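Phishing, passwords and a very long morning

Quick one, I have to be out the door in 20 minutes and I promised Amna Dhanial I'd write this up before I forgot the details. Coffee first. Then my inbox, which is where it all went wrong.

Short version: I typed my password into a fake login page. Me. The person who lectures the whole family about links. 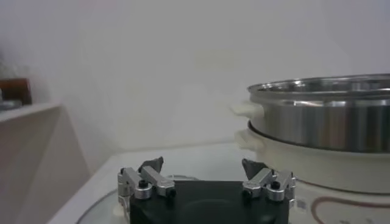
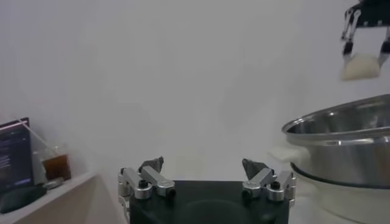
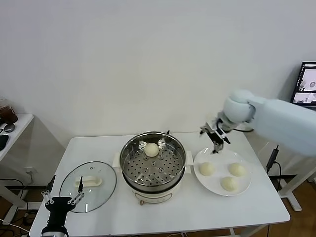 How they got me

The email said it came from Ikitz, the place I use to send invoices. Right logo, right footer, even the slightly annoying green they use. Subject line was "Your invoice to Tavares could not be delivered". And I had sent an invoice to Tavares the night before. Lucky guess? No idea. Gilles Barbier reckons their mailbox got broken into first and somebody was reading along. Makes sense to me but I can't prove it.

Clicked. Login page. Typed the lot. Page reloaded and asked me again, and that's when my stomach dropped – my password manager hadn't offered to fill anything in. It always does. It didn't because the address was wrong, one extra letter in the middle. I'd copied the password over by hand like an idiot, grumbling about the manager being broken.

It wasn't broken. It was doing its job.

What I did next, in the order I did it

Swore.

Went to the real site by typing the address myself, changed the password, hit "sign out everywhere". There were 5 sessions listed. I could account for most of them. The last was from a city I've never been to, started four minutes earlier.

Checked the forwarding rules in my email. Do this one, people skip it. Mine were clean but Dario Costa had a rule sitting in his for 42 days last year, quietly copying anything with the word "payment" in it to some random address. He only found it when a client in Lillham asked why his bank details had changed.

Turned on the app codes. Yes I know. I had text message codes on my email and nothing at all on the invoice account, becuase I never got round to it.

Then wrote to every client with an open invoice. Embarassing, but most of them answered inside an hour and were nice about it. Told them to call me on the number they already have if anything about payment changes, and to ignore whatever number is in the email.

Still to do

Support at Ikitz want the original message as an attachment, not forwarded, so the headers stay in. Took me three goes. They say 24 hours for a reply.

Old passwords. I had the same one on a forum I haven't opened since I lived in Tatley. Changed that too, then found two more. Working through the list tonight.

Might look at one of those little hardware keys – Bláthnaid Keogh has had hers for years and says you stop noticing it. If you use one, tell me which, and what happens when you lose it. That's the bit that puts me off.

Right, shoes, keys, gone. Will update when support writes back.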